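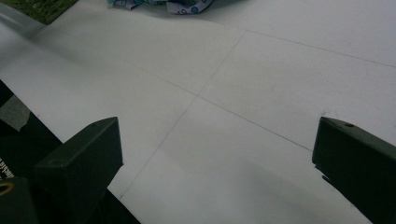
Slide 1. Title and scope

Talk is 25 minutes plus questions. Subject: setting out reusable packaging for a regional linen service. Work was done for Tellel, with baskets supplied by Pakmont. Floor plans were not part of the job and are not covered.

Pause here while late arrivals sit down.

Slide 2. Where the old system stood

Tellel sent linen out in single-use film bags. Each site opened them, emptied them and put the film in general waste. The count for October was 2183 bags. Do not read out the site list, it is in the handout.

Two costs to name: the film itself, and the labour of opening. Opening was the larger of the two. Most people in this room will guess the other way, so leave a gap before the answer.

Slide 3. Why a rigid container

Film hides the contents. Staff at the receiving end tore bags open to check what was inside, then taped them shut again. Taped bags did not stack. An open-top container removes the check, provided the load is folded and sits below the rim.

Slide 4. Container choice

Colour and wall type were settled before size. We looked at solid wall, vented wall and woven plastic. Solid wall was dropped early on drying time after washing. A container like the olive-green woven basket, with a rectangular handle cutout in the rim, can be lifted with one hand and still shows what is in it. A patterned cloth stands out well against a plain dark wall, so a basket with something left in it is easy to spot at the return bay. The Plisten tray was cheaper per unit but had no cutout and was lifted by the lip, which cracked.

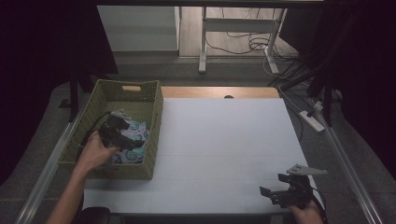
Slide 5. Folding standard

Fold size drives everything downstream. Domański, the laundry contractor, was folding to the shelf, and shelves differ from site to site. The new standard is folded to the container. Anything placed in a basket like the olive-green one goes in as a folded piece, pattern outward, so the item type can be read from above without lifting it. Three fold sizes cover the full range.

Slide 6. Trial results

Trial ran with 274 baskets over three sites. Losses were highest at the site with no marked return bay. Painting a bay on the floor fixed most of it. Do not claim a labour saving yet; the timing sheets from the third site are incomplete.

Slide 7. Open items

Labels come off in the wash. Lids are still under discussion for wet weather deliveries. Next review is on a Friday, at the depot.

Questions. If asked about price per basket, refer to Pakmont.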